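**Project report, Hemby group** (draft 2, handed in July 15, 2025)

Aim: get the arm to work inside an open PC case without hitting anything. We picked memory slots as the target because they're long and straight and easy to line up on.

What we did. Built the gripper in June from the Hastar parts kit, black links, hex screws everywhere. Wrote the approach code on top of the Salehi library the class uses. Then logged runs, 1,222 in total, but only 701 count as the rest were done before we re-zeroed the wrist.

Problems:

- Gripper is wide. Fine over open board, bad near the socket lever.
- Shadows from our own fingers confuse the slot finder. Moved the lamp, helped a bit.
- Screws on the links work loose, check them evry session. Threadlock next time.

Still to do: slower approach for the last part, a proper stop if it touches something, and tidy the log script (its a mess, sorry). Also need to write up the force readings before the Vedavham demo. Wiring diagram is in the appendix, page 2. 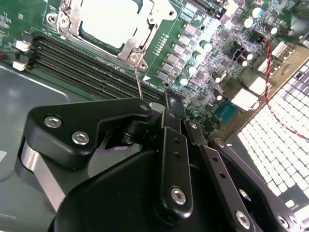

Fig. 1. Wrist view, gripper over the board by the empty memory slots.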